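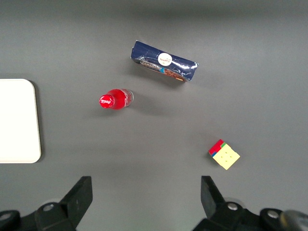 Section 4: First Tray Run

By now both arms are bolted down, the Trultden controller answers when spoken to, and you have used up your patience on cable ties. Set aside one evening for this section. Ayuba Korletey did it in a lunch break, but Ayuba also skipped Section 3 and had to go back.

1. Clear the mat of anything that isn't groceries or the tray. Screwdrivers count as anything.

2. Put the tray within reach of both arms. Leave it empty.

3. Scatter your items. Mix hard and soft: a can, a box, a bag of chips, a lemon. Don't line them up. The arms will get a tidy table on the day you stop caring.

4. Power up the right arm, then the left. Wait for both base rings to glow green before you touch the software.

Note: Virnis numbers the arms from 1. Flunier numbers them from 0. We asked both to reconsider.

5. Open the Wanyama profile and set the grip limit to 400. The default is 1194, a fine number for crushing things.

CAUTION: Keep one hand near the red button on the base whenever an arm is live. Your other hand stays off the table, however badly the chips have been placed.
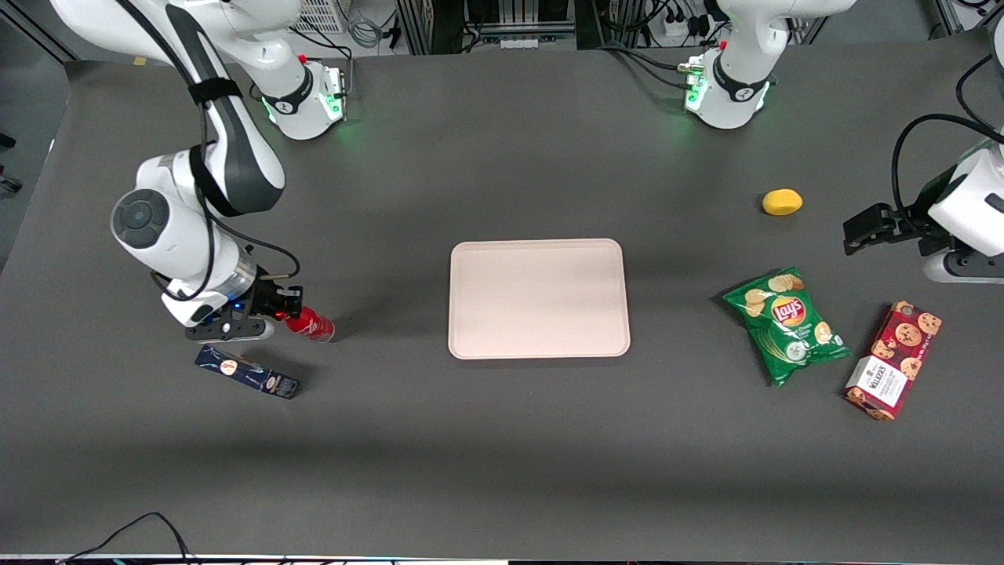
6. Run the right arm alone first, at low speed, with the left one parked. Once it has picked and released the can 2 times without complaint, bring in the left.

7. For the left arm, start with the lemon. It's small and it rolls, so you will learn quickly whether your wrist camera offset is any good.
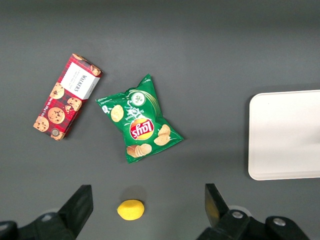 8. If the fingers close to one side of the lemon, go back to Section 3 and redo the offset. Nudging the lemon to meet the gripper is not calibration – Senyo Sowah has been spoken to.

9. Save the profile under your own name. The shared one belongs to Mansa Appiah, and she checks.

Note: Chip bags are covered in Section 5. Bring spares.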